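Chapter 6
Sorting and Folding Athletic Garments

6.1 Scope

Athletic garments make up a large share of the load in a team laundry, and they behave differently from shirts and towels. The fabric is light, the openings are wide, and many pieces have two faces of different color. The procedures in this chapter follow the practice of the Lorthorpe laundry, a plant with 74 folding stations, and use the Binix tray system for storage. Fabric weights are given in grams per square meter. Shrinkage limits and wash programs were covered in Chapter 5.

Each garment passes through two stages before it reaches the tray: orientation and folding. Orientation takes more time than most trainees expect.
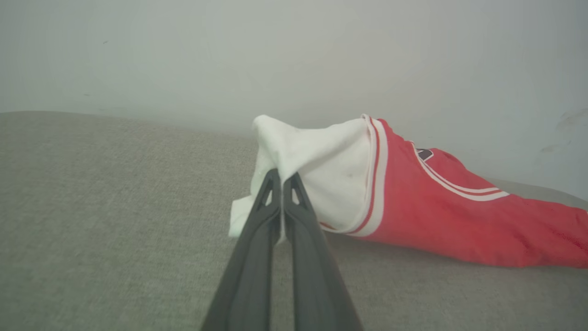
Orientation begins with finding a fixed reference on the garment. Hems are poor references - they roll, and the front and back often look alike. A curved band of trim is better. On a red basketball-style jersey with white fabric bunched at one side, the striped band of red and white follows the curve of an opening and marks the line between the two colors, even while the rest lies in folds. The operator locates the band first, spreads the fabric on both sides of it, and then identifies the opening as a neckline or an armhole.

6.2 Terms used in this chapter

Face: the side of the fabric intended to be seen in wear.
Reference edge: the trim or seam from which all folds are measured.
Gather: fabric drawn together at one point without a defined crease.
Tray length: the inside length of a Binix tray, 1000 mm in the Hafstein layout.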